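Moltoline 400 Stone Sealer

Penetrating sealer for polished and honed natural stone
Item no. 423

Moltoline 400 is a water-based, penetrating sealer for indoor marble, limestone, travertine and granite. It soaks into the pores of the stone and slows the uptake of water, cooking oil, coffee and wine. It leaves no film on the surface and does not change the gloss level of the finish. On most stones it does not change the color either, though pale limestone may darken slightly in the first few hours after application.

The product is made by Panyasiri and sold in the United States through Dostora.

Where to use it

Kitchen countertops, islands, vanity tops, window sills, backsplashes, tabletops and hearth surrounds. Suitable for polished, honed and brushed finishes. Cement grout between stone tiles can be sealed in the same pass.

Where not to use it

Do not use on engineered quartz, glazed ceramic, porcelain or solid surface. These materials are too dense to absorb the sealer, and it will dry on top as a cloudy residue. Do not use on outdoor paving or in steam rooms. Stone that has been waxed or coated must be stripped first.

Technical data

Appearance: milky liquid, clear when dry
Odor: faint
Carrier: water
Coverage, polished marble: 70 square feet per bottle, one coat
Coverage, honed or brushed stone: less, depending on porosity
Coats: 2 on polished stone, 3 on honed or brushed stone
Time between coats: 1 hour
Light use: 6 hours after the last coat
Full cure: 24 hours
Application temperature: 50 to 85 degrees F
Shelf life: 2 years unopened, 1 year opened
Storage: keep from freezing

Water test before sealing

Place a teaspoon of water on the stone and leave it for ten minutes. Wipe it off. If the stone underneath is darker, it is absorbing water and can be sealed. If there is no change, the existing seal is still working or the stone is too dense to need one. Test in more than one spot — the area next to the sink usually wears first.

Surface preparation

1. Clear the countertop and wash it with a neutral pH cleaner. Do not use vinegar, lemon or bathroom descaler on marble or limestone.
2. Rinse with clean water and wipe off.
3. Let the stone dry for 12 hours, or 24 hours if it was recently installed.
4. Mask wood trim, painted walls and stainless steel.

Application

1. Shake the bottle well. Do not dilute.
2. Apply an even coat with the supplied pad, working in sections no larger than an arm's reach.
3. Leave for 10 minutes. Add more sealer to any spot that dries early.
4. Wipe off all remaining liquid with a dry cotton cloth, then buff with a second cloth.
5. Repeat after 1 hour.

Sealer left to dry on the surface will haze. To remove haze, wet the area with fresh sealer, wait two minutes and buff dry.

Etching and staining

A sealer reduces staining. It does not prevent etching, the dull mark left when acid reacts with the calcium carbonate in marble. Etch marks have to be polished out. The Etetti polishing powder (sold separately) handles light marks on polished surfaces; deep ones need a stone restorer. 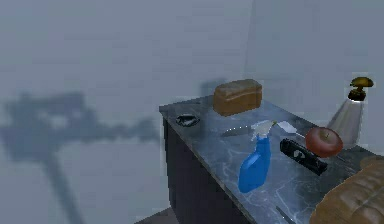
How often does a marble countertop need to be resealed?
Once a year in a kitchen with normal use, and every two years on a vanity top. Repeat the water test first and reseal only where the stone darkens.

In the box

1 bottle Moltoline 400
1 applicator pad
2 cotton cloths
Printed instructions

Safety

Wear gloves and open a window. Keep away from children and pets. In case of eye contact, rinse with water for several minutes. Wipe up spills on wood floors at once.

Technical questions: Morag Gunn, Dostora product support
Data sheet revised December 1, 2020. It replaces all earlier versions.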